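Section 6: Setting Up Your Komora Countertop Coffee Grinder

Before you start

Clear a patch of counter near an outlet. The grinder is heavier than it looks and will not forgive a wobbly shelf. Unplug it before every step marked with a star, including the ones you feel sure about.

Fitting the burrs *

1. Turn the hopper counterclockwise until it clicks, then lift it straight up.
2. Take out the cardboard ring. It is there for shipping and adds nothing to the flavor.
3. Set the lower burr on the shaft with the teeth facing up. It fits the other way too, which we regret.
4. Screw the upper burr carrier down by hand. Stop when it feels snug. The Cliltarar wrench in the box is for taking it off again in a year or so.
5. Put the hopper back and turn it clockwise until it clicks.

Caution: The burrs are sharp, including the edges that look harmless. Hold them by the outer rim.

Setting the grind

The dial runs from 1 to 60. Low numbers are fine, high numbers are coarse. Start at 22 for drip coffee and move two notches at a time. If the coffee tastes sour, go lower. If it tastes bitter, go higher. If it tastes of both, buy different beans and come back to this page.

6. Switch the grinder on and let it reach full speed.
7. Move the dial only while the motor is running. Forcing it down with beans caught in the burrs can jam the carrier.
8. Grind a small handful of old beans and throw the grounds away. The first batch picks up a little factory oil.

Note: Error 2639 means the hopper is not locked. It can also mean the hopper is locked but the grinder does not believe you. Take the hopper off, wipe the contact, and lock it again.

Keeping the counter clean

Dry winter air makes grounds cling to the chute and then jump. Tap the chute twice with the brush before you pull the cup away — twice is plenty, the brush handle is only glued. Sweep up stray grounds dry. A wet cloth turns them into brown paste, and the paste finds the grout.
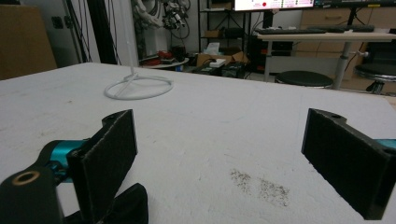
Can I wash the hopper in the dishwasher?
Wash it by hand in warm water with a little soap, and let it dry overnight before you refit it. Dishwasher heat warps the locking tabs, and then you will be seeing a lot of Error 2639.

Replacement burrs are sold under the Kaplan name and come with their own cardboard ring. Take that one out too.

Text by Lenka Říha, checked by Teemu Valtonen. Revised 6 August 2023.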